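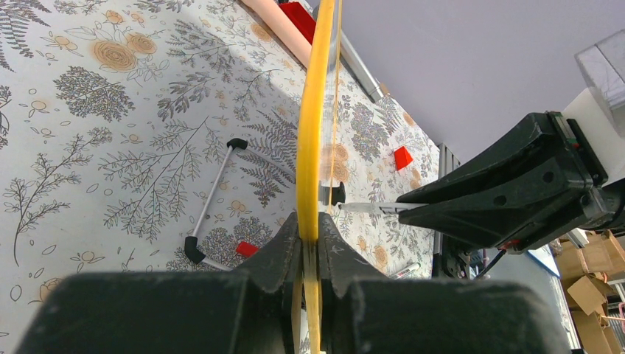 Figure 2. A thin yellow hoop held over a botanical-print tablecloth.

4.2 Patterned table linen in rented households

The second theme to come out of the interviews was the tablecloth. We had not planned to ask about table linen. The interview guide covered curtains, rugs and wall coverings, which earlier work on rented housing treats as the main ways tenants change the look of rooms they are not allowed to paint. In the first 20 interviews, however, tablecloths came up so often without prompting that Ofori added a short set of questions on them in August, and these were used for the rest of the study. The full sample was 103 households in two neighborhoods, Druna and Sayegh.

Most tenants who owned a patterned cloth used it every day and did not put it away between meals. This differs from what older residents told us about their parents' homes, where a printed or embroidered cloth was kept in a drawer and brought out for guests. Several of the older residents still owned such a cloth and did not use it. One woman in Sayegh kept hers in the paper it had been wrapped in when it was given to her. She had a second cloth, bought at the Ranitz market, that stayed on the kitchen table all year.

Botanical prints were the most common type in both neighborhoods, ahead of checks, stripes and solid colors. Within this group, tenants made a distinction that we did not expect. They separated prints with a white or off-white ground from prints with a dark ground, and they spoke of the two as different kinds of object. Light-ground cloths were described as "fresh," "clean" or "for the morning." Dark-ground cloths were called "practical" and were more often found in homes with small children. The plants themselves mattered less. When Boateng asked tenants to say from memory what was printed on their own cloth, many could name the colors but only a few could name a leaf or a flower correctly, and two people described a print they had owned before the present one.
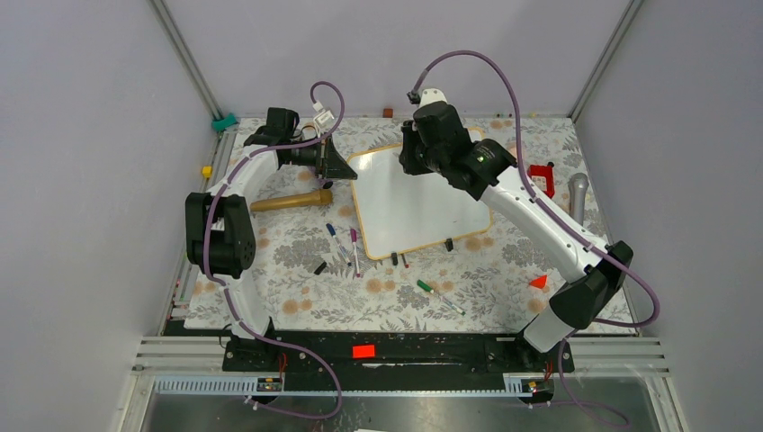 The reasons people gave for buying a patterned cloth fell into two groups. The first had to do with the table. Furnished apartments in Druna are usually let with a table that belongs to the landlord, and the deposit can be reduced for marks on the top. Tenants covered the table on the day they moved in and took the cloth off only to wash it. In these homes the cloth was spoken of as protection first, although the same people had often spent a long time choosing the print. A tenant in a fourth-floor apartment had gone back to the same store on three occasions before buying.

The second group of reasons had to do with the room. A table is the largest flat surface in most of the kitchens we visited, and covering it changes the color of the room more than a picture or a cushion does. It also requires no nails, glue or permission. Tenants who had moved several times said the cloth was one of the first things they unpacked. Some had folded a large cloth double to fit a smaller table in a new apartment, and one had cut hers in half and hemmed it, keeping the other half for the balcony.

Length of stay had less effect than we had assumed. Tenants who expected to leave within a year were nearly as likely to own a patterned cloth as those who had no plans to move. They did spend less on it. Fabric type followed the same line, with wipe-clean cloths more common among short-stay tenants and cotton or linen blends among the rest.

Care practices varied more than any other item in the set. We recorded 14 different ways of dealing with a fresh stain, including salt, dish soap, sparkling water and moving the fruit bowl. Ironing was rare in Druna and fairly common in Sayegh, where more of the apartments had room for an ironing board. Wumbei's field notes from Sayegh record that creases left from folding were mentioned by hosts as something to apologize for, while faded areas and small holes were not.

These results fit only in part with the account given by Opoku and Lloyd for the Skotach estate, in which soft furnishings are treated as temporary and are replaced at each move. Curtains in our sample followed that pattern, mainly due to differences in window size. Tablecloths did not. They were carried from one address to the next, and their owners could usually say in which apartment a given stain had been made. We return to this point in Section 5.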